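Brostora opens household sorting service in Murkdale

MURKDALE – Brostora, the family storage company, will open its second branch on McPhee Street this August. The new branch offers a service for people who must empty a house in short time, for example after a move or when a parent goes to a smaller home.
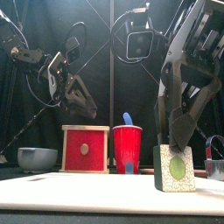
The service starts with a visit to the home. Two members of staff walk through the rooms with the customer and agree what will be kept, given away or stored. After this, everything is sorted on tables. Customers may be present for the sorting, or receive a list by e-mail on the same evening.
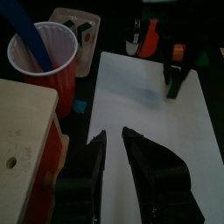 A white board on a dark tabletop, with a light wooden box at the corner.

The building has 841 storage units on two floors. The smallest unit costs 19 dollars per month, and there is no minimum contract. Goods which the customer does not want to keep are offered first to Gedico, a local charity shop.
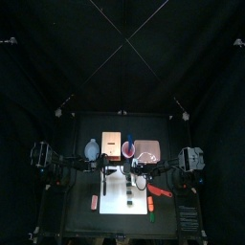 Opening hours and booking

The branch is open every day from 9 a.m., except Wednesday, when it is closed.

"Many families told us that the storage is not the difficult part – the deciding is," said Haziq Liem, branch manager.

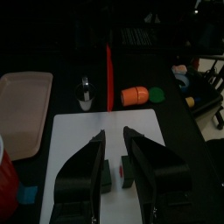
"We want to give them enough time for it, and a quiet place to do it," he added.

Home visits can be booked at the front desk or by telephone. The first visit is free of charge for residents of Murkdale.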